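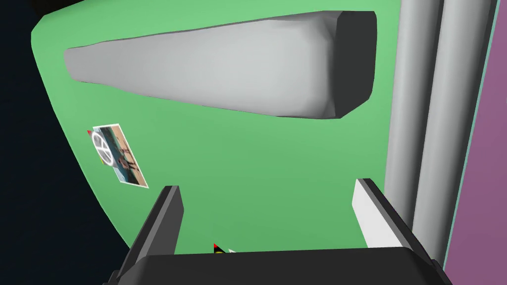
Inese Kivi

Questions we hear a lot about the Pillberg robot club

Welcome! I put this page together after February sign-ups, when the same good questions kept landing in my inbox (please keep them coming, I do love the mail).

Do the students work with a real robot?
Not in the first term. Everybody starts in a simulated kitchen, and the task right now is the refrigerator, with its green door, its purple lower part and its long silver handles. One of the views we use looks past the gripper, so you get two open fingers and a lot of green, and it does take a little while to get your bearings!

Does my child need to know how to code?
No, not a bit. Anong Jaidee sits with the beginners and goes as slowly as they like.

What does it cost?
The fee is $20 a term, or $100 for families who need the Yimyam laptop loan as well. 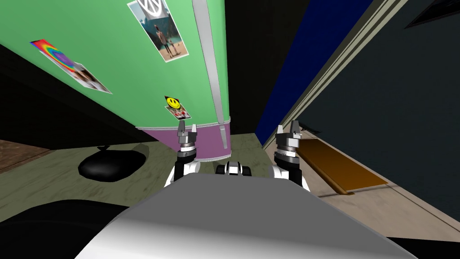

Why two arms?
Students plan for both sides at once, left gripper and right gripper, and that's where most of the happy arguing goes on.

Can parents come and watch?
Oh, please do! Write to Samran Thammasiri first so he can find you a chair.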